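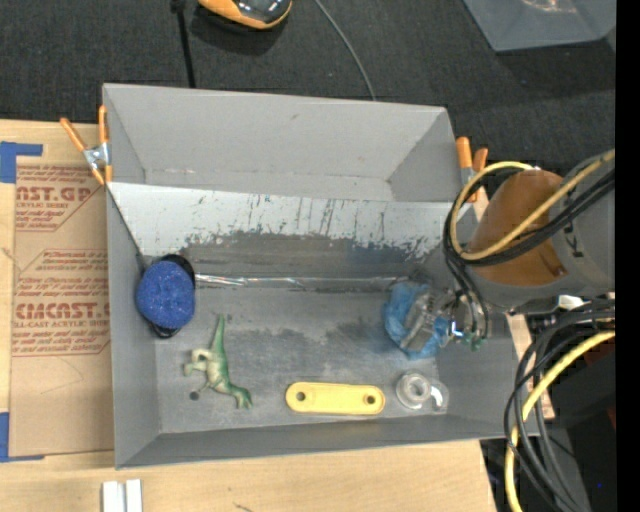 Bin-picking cells: revised working rules

Revision 5 of the bench rules for bin-picking cells takes effect in February. It replaces the sheet issued with the Vimus trials and applies to every station where an arm reaches into an open container, including the ones at Norðdahl. Golnar Mazandarani edited the text; comments on the draft closed on 1/15/22.

Most of the changes concern the bin and what is attached to it.

Bin fixing. A bin must be clamped or screwed down before the arm is powered. Spring clamps are accepted for tabletop cells with light objects. Clamp handles count as obstacles and have to be entered in the collision model at their full height. If a clamp is moved, the model is updated before the next run.

Bin position. Mark the corners on the table with tape. A bin found more than 5 mm off its marks is put back and the camera check repeated. Small rotations matter more than offsets in the deeper bins, where the gripper has little clearance at the side walls.

Cables. Cables that travel with the arm need a service loop that stays clear of the bin rim at the lowest reach. Check this by hand-guiding the arm to all four corners at reduced speed. Power and signal lines may share a route but are tied separately. Loose wire ends at the gripper are covered.

Object sets. A set must contain at least one transparent item, one thin flat item and one item that deforms. Rigid toys and household goods fill the rest. Film and bags are logged as their own class, as they can stay wrapped on the fingers after release and cause the next attempt to be scored wrongly. An attempt with material still on the gripper is recorded as "not cleared" and excluded from the success rate.

Bin wear. Scratched or shiny areas on the inside walls are allowed if the depth check passes. The earlier rule called for replacement at the first visible wear. Farzad Hashemi went through 2,719 logged attempts from the Brernus cell and found no difference in grasp success between worn and new bins, provided the background capture had been redone.

Background capture is now required every 8 hours of running time and after any bin swap.

Section 9, on stop distances, is unchanged. Questions on object sets go to Gisela Urrutia, all others to Golnar Mazandarani.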